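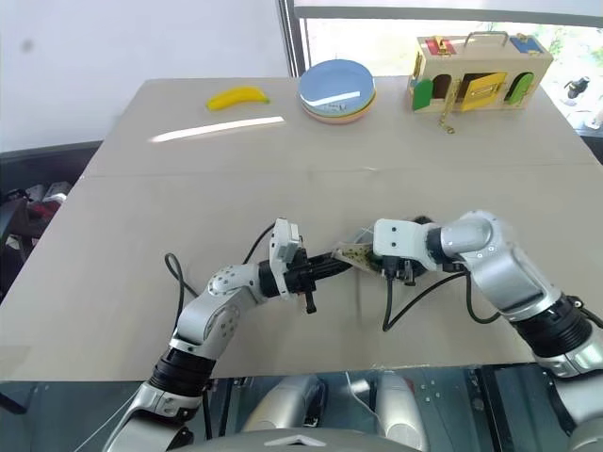

Play Table and Toy Food: Inspection Checklist, Keogh Room

July
By Dymphna Nic Aodha
5 min read

For use at Pesongate before the toy food sets go back on the shelf. Mark each line OK, Fix or Remove. Write a comment for anything that isn't OK. My comments from the July check are under each item, so the next person can see what was already known.

PART A. THE TABLE

1. Top surface clean and dry, edge to edge.
OK. Light tabletop, so marks show up easily. One crayon line came off with plain water.

2. Seam between the two panels flush.
OK. The seam is faint and runs straight across. Run a fingernail along the whole length, then a flat card. The card should pass over without catching. It caught slightly at one end in the spring and I noted it then, but I couldn't find the spot this time. Keep checking.

3. Nothing lodged in the seam.
Fix, done. Glitter and a bit of dried dough. Use the soft brush. Don't use a knife or the metal ruler, both of which have been used before and have left small nicks on the other table.

4. Edges and corners smooth.
OK. Check the underside of the edge as well, where small hands go.

5. Legs tight, no rocking.
Fix, done. One bolt took a half turn. The Skelulier key is in the drawer with the spare caps. Lean on each corner in turn with a flat hand and look for movement at the panel join.

6. Height set for the group using it.
OK. Lowest setting is 455 mm. If it has been raised for the older group, put it back down at the end of the session. The pins should click on all legs.

7. Cables, cords and straps near the table kept clear of the walkway.
OK at time of check. Look again after anything is moved or plugged in.

PART B. TOY FOOD, LARGE PIECES

8. Yellow banana: no splits, no sharp line along the side.
OK. Bend it gently and look at the stem end, which is where the last one failed. No split, no loose flakes of color. It stays in the set.

9. Other toys on the table: each one picked up, turned over and squeezed.
OK. Pieces at the far edge tend to be skipped when someone is checking from one side only. Walk around.

10. Color firm when rubbed with a damp white cloth.
OK. Rub for a slow count of ten. A faint tint on the cloth the first time can be old dirt - wash the piece and try again before you mark it Remove.

11. No bite marks deep enough to hold dirt.
Remove, one piece. A strawberry, taken out and thrown away. Please don't put chewed pieces back in the bin "for now."

12. No piece fits fully inside the small parts tube.
OK for the large pieces. The tube hangs on the hook inside the cupboard door. Test each piece in every direction without pressing it in.

PART C. THIN AND SMALL PIECES

13. Thin flat pieces checked one at a time, held up to the light.
OK with a comment. The small tan piece with the darker speckles is translucent, so cracks can be mistaken for part of the pattern. Tilt it a few ways. A crack stays a line from every angle and the speckles don't. I found no crack.

14. Edges of thin pieces smooth all the way around.
OK. Use a bare fingertip. If you wear gloves for the wash, take them off for this line.

15. Thin pieces returned to their own tray.
Fix. Two trays had been combined. I've separated them and put a new label on the lid. Flat pieces go in the shallow tray and nothing gets stacked on top of them.

16. Pieces with a missing partner listed.
Fix, still open. One sandwich has a single slice. Either find the other or take it out of the set. It isn't a hazard, but the children argue over it.

PART D. CLEANING

17. Plekodine mixed fresh for the day.
OK. 100 ml in the bucket with 1,000 ml of cold water. Mark the bucket with the time you mixed it. Throw out anything left over at closing.

18. Bucket and spray bottle labeled.
Fix, done. The spray bottle label had washed off. Rewritten in permanent marker and taped over.

19. Pieces washed, rinsed and air dried on the rack.
OK. Hollow pieces need to be shaken and left with the hole facing down. If water still comes out when you squeeze one, it isn't ready to go away. Thin pieces should lie flat on a towel, as they slip through the rack.

20. Table wiped after the toys come off it, then wiped again with clean water.
OK. Wipe along the seam, then across it. Don't flood it.

21. Cleaning products back in the high cupboard, door locked.
OK. Key returned to the office.

PART E. RECORDS

22. Set tag matches the inventory sheet.
Fix, done. The sheet still listed the old fruit bowl.

23. Loan counter updated.
OK. This set has now passed 1,000 loans. Our rule is a full check of every piece at that point, so this visit took longer than usual. The counter goes back to zero on the new sheet, and the old sheet stays in the folder.

24. Removed items written down with the reason.
One strawberry, bite damage. No other removals.

25. Open items carried forward.
Item 2, seam, watch only. Item 16, missing bread slice.

GENERAL COMMENTS

The table is in decent shape for its age. I would not replace it this year. If the seam does start to catch, stop using the table for anything with paint or water until the panels have been lined up again. It takes two people and the screws underneath are easy to overtighten.

Please do this check in daylight if you can. I started before 9 a.m. with the ceiling light on and missed the glitter completely. By the time the blinds were up I had to go back and redo items 1 through 4.

Blank copies of this list are in the gray folder. If you run out, copy the one with no writing on the back. Initial every page, including the last one, and leave the finished copy in the office tray with any broken pieces in a bag stapled to it.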